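Hot plates, cold kitchens and my September dye pots

Hello again from the dye shed! I promised a few of you I'd write up how I get my yellows, so that's what I'm doing this month, and the moth saga can wait for the next issue.

September is goldenrod time around here. The lane out past Gramlow is lined with it on both sides, and on Friday I went out with two feed sacks and came home with more than I could carry in one trip. You want the flower heads when they're just open and still bright. Once they start going fluffy you'll get a duller, browner yellow (which I happen to like on socks, but I know I'm in the minority).

My basic recipe is boring and I've never found a reason to change it. I weigh the dry yarn, then use at least twice that weight in fresh flowers. For this batch I had 200 grams of wool from the Nirano sale, the plump undyed stuff that half of you bought too, so I filled the big pot right up to the handles. Alum goes on first, the day before, and I leave the wool sitting in it overnight with the lid on.
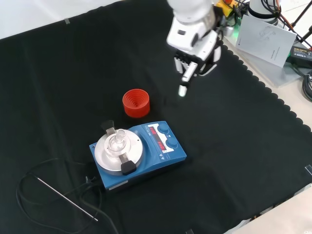

Heat is where I used to go wrong. I'd get impatient, let the pot boil, and end up with khaki every single time. These days I bring the flowers up slowly, keep them just under a simmer for an hour, strain them, and let the bath cool before the wool goes anywhere near it. Then it's slowly back up again and another hour of leaving it alone, and I do mean alone! I felted 300 grams of very nice merino one winter by poking at it while I was on the phone, and I'm still using it to stuff draft stoppers.

If you only want to try a color out, please don't fire up the big pot. Little test batches are so much more fun. I cut short lengths of yarn, put them in old jam jars with a bit of dye bath, and try a different pinch of something in each one. A tiny bit of iron takes goldenrod to a mossy green that I'd happily wear every day. Washing soda pushes it toward orange. Write on the jar lids, not on scraps of paper, or you'll be guessing like I was all last fall. 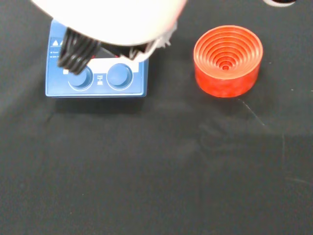 A blue device on black cloth, with black ribbed fingers at its left side.

A couple of housekeeping things. The Wulteo swap table is back on Friday evening at 7, and there's 50 cents off each skein if you bring an empty jar with a lid. I have also finally been through the Mühlbauer shade cards and there are gaps, so if you borrowed number 339 (the mustard one), could you slip it through my door? No questions asked.

Next month is walnut husks. Start saving your oldest gloves now, and something to wear that you don't care about.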